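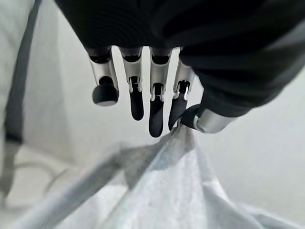
I wore braces as a teenager, lost my retainer at university and ended up paying for the whole business again in my thirties. So when I finally got my new clear retainers from the practice in Cernbridge I decided I was going to look after them properly this time! A few people have asked how I keep mine from going cloudy and whiffy, so I've written down the whole routine.

What you need

A soft toothbrush that you don't use on your teeth
Plain washing-up liquid, no fancy scents
Retainer cleaning tablets
A mug or small tub
A case with air holes

Every morning

Take the retainers out with both hands, starting at the back teeth and easing each side down a little at a time. I used to hook mine off from the front with one fingernail and I cracked the lower one doing it (£153 to replace, and a telling-off).

Rinse them straight away under the cold tap. If you leave them on the side while you have breakfast the gunk dries on and it's twice the work later.

Put a tiny drop of washing-up liquid on the brush and go over the inside and the outside, for as long as it takes the kettle to boil. Skip the toothpaste. It's gritty and leaves little scratches, and then the scratches go brown if you drink as much tea as I do. Rinse again until there's no soapy taste, shake off the drops and leave them in the case.

Once a week

Fill the mug with lukewarm water, enough to cover both retainers, and drop in one tablet. Check your packet for the soaking time as they do vary. Mine are the own-brand ones from Lyons, the chemist on the corner, and a box of 50 lasts me nearly a year. Brush them afterwards, then rinse.

Please don't use hot water! I poured it from the kettle once, thinking it would kill more germs, and the top one came out the shape of a crisp.

If you've got white chalky bits

That's hard water, mostly, and ours is dreadful. Half white vinegar and half cool water for twenty minutes shifts it, followed by a good brush. They'll taste of chip shop for an evening. If yours have metal wire in them, ask your orthodontist before trying vinegar.

When to ring the practice

If they feel very tight after a few missed nights, if there's a split, or if an edge is rubbing your gum, give them a call. Don't trim it yourself with nail scissors. And take the retainers with you to your check-up, in the case, as mine always wants to see them.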